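4.3 Where the wrist view stops helping

I'll admit I went into the pouring trials with a soft spot for the wrist camera. On the earlier block-stacking work it had been the one view we couldn't do without, and when Frøydis Åberg suggested we train a version of the policy with no wrist input at all, I thought we'd be wasting a week. She was right to ask, and the results changed how I think about this whole family of tasks.

The setup is the same as in Section 3. We collected 915 demonstrations of the bottle-to-tumbler task by teleoperation, all of them recorded with both cameras, and trained three policies on them: one with both views (we call it Troven), one with the fixed view only (Desel), and one with the wrist view only (Mackay). Each one got 2,000 training epochs and then 70 evaluation pours, with the bottle and the glass moved to new starting spots each time.

Troven and Desel came out so close that I wouldn't want to pick a winner. Mackay was a different story. It finished only 11 of its 70 pours, and when I sat down and watched the failures one by one, most of them went wrong in the same spot. The approach was fine, the colour of the label gave it something solid to head for, and then the gripper closed in and the policy started to dither. It would tilt a little, stop, tilt back, and sometimes let go altogether.

My best guess at the reason is pretty simple. Clear plastic doesn't have much of a look of its own. From a distance the policy can lean on the cap and the label, but once something transparent fills the wrist view, what's left is mostly glare from the ceiling lights and whatever happens to sit behind the plastic. Move the desk a metre and you get a different picture. The fixed camera has none of this trouble - it's far enough back to keep the bottle, the glass and the gap between them all in view.

We did try the obvious fixes. Cropping the wrist image made no difference I could measure. Dropping the brightest pixels helped a bit in the January pilot with the Foltetti bottles, but the gain vanished on the full set, so I've left it out of the main table. Adding a short history of wrist frames was the only change that moved things in the right direction, and even then the policy stayed well behind Desel. I'd still keep the wrist camera for grasping opaque things, and I haven't given up on it for clear ones - we just need to give it a better reason to look.

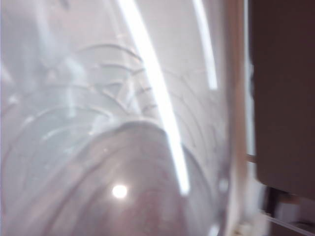
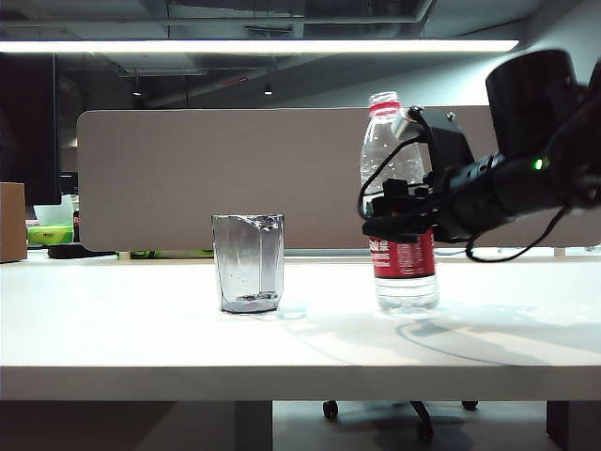 Figure 4. Wrist view (first) and fixed view (second) from the pouring setup. In the fixed view the gripper is closed on the bottle, just above the red label.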